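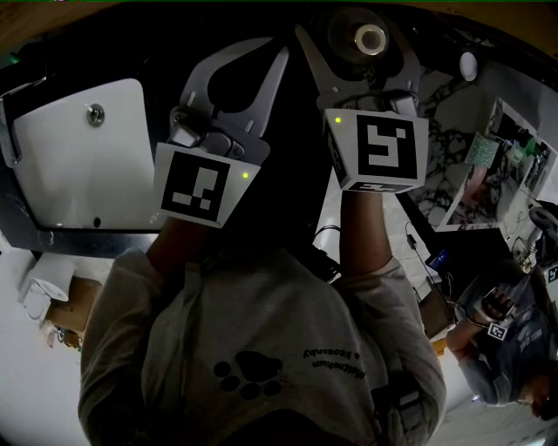
How to Wash a Printed Sweatshirt

Screen prints crack when they get too hot or rub against rough fabric. The steps below work for most cotton and cotton-blend sweatshirts with a graphic on the front.

Step 1. Read the care label. If it says hand wash only, follow the label and skip to step 4.

Step 2. Turn the sweatshirt inside out and close any zippers in the load. Keep jeans and towels out.

Step 3. Wash on cold, gentle cycle, with a mild detergent. Set the spin to its lowest speed. Do not use bleach or fabric softener – softener leaves a film on the print.

Step 4. Press out extra water with a towel. Do not wring.

Step 5. Dry flat or on a rack, away from direct sun. A heavy sweatshirt may need 26 hours in a cool room.

Step 6. If you have to iron, use low heat on the inside only, and never press on the graphic.

Wait at least 24 hours before the first wash on a shirt you printed at home, or longer if the ink maker says so.

Written by Sayaka Hoshino. Updated Dec 16, 2024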